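**Project report, group 4: folding with two hand-held grippers (draft 2)**
Muireann Buckley, Deividas Lapiņa
24 Sep 2022

Aim: record a person folding laundry with a pair of grippers, so the Omdale arm can learn from it next term. Deividas on grippers, me on notes and labelling. All folding done on a bed with a green sheet, clipboard kept on the bed for the log.
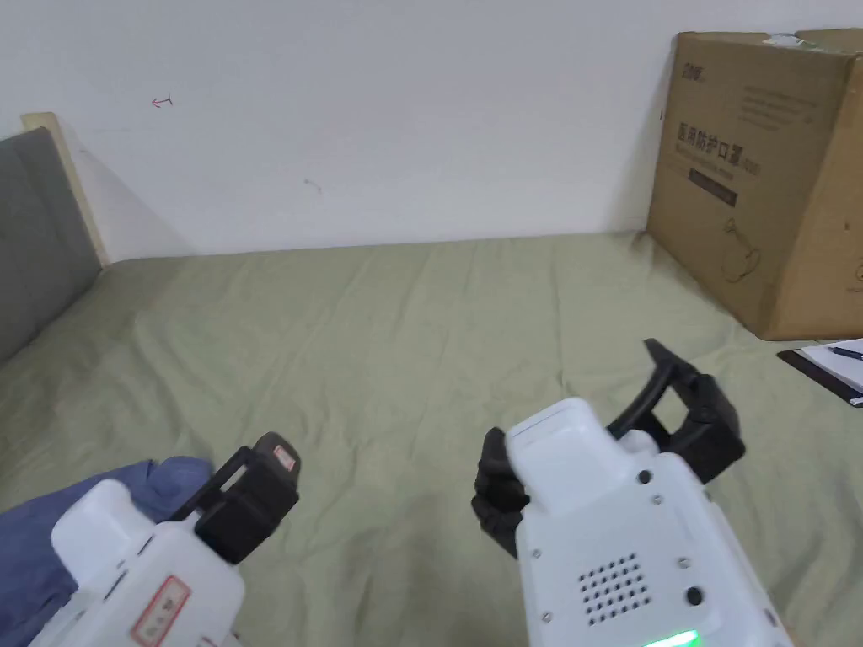
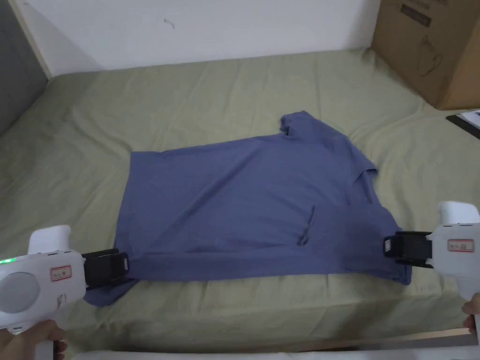

Method. Pick up the hem with both grippers, lift, fold to the collar, let go, smooth down. Then shake it all out and start again. Target was 33 folds per garment. We got 18 on the T-shirt before the batteries went, see table in appendix (not finished yet, sorry).

What went wrong:

- Jaws slip on thin cloth. Worse at the sleeves than the hem.
- Sheet moves with the shirt if you pinch too deep. Lost 9 folds to this.
- Right hand gets tired first. Need shorter sessions.
- Sofware clock drifted between left and right, had to line up by hand. Took ages.

Total clips kept: 462, counting the towel ones from March. Su in the year above checked a batch and threw out the ones where a hand touches the cloth directly. Fair enough.

Next: try the Vorker pads, they're meant to be grippier. Also want a plain sheet pinned at the corners. Muireann to write up the labelling rules befor the Dromaswood visit, Deividas to fix the clock thing. Still need to ask if we can borrow the second charger.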